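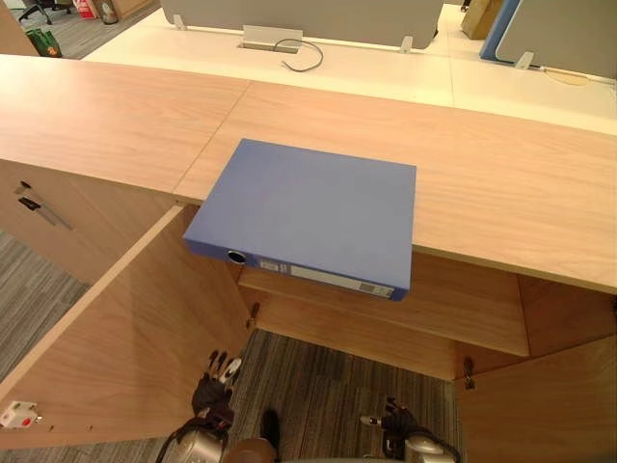 Filing week has come around again at the Stokstead office, and this August the old ring binders are finally getting a proper home in the long wooden cabinets behind the desks. Viorica Radu, who has looked after the records for years and knows most of them by heart, says there are 404 binders to go through before the month is out. 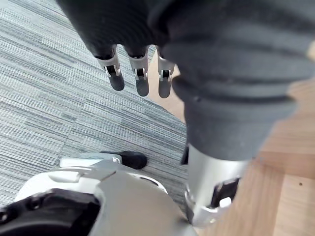 Anyone still holding a binder at their desk – and we all know how easily that happens! – is kindly asked to bring it back to Viorica or to Liviu Pop by four in the afternoon, with its labels left on the spine. The first 70 are already listed.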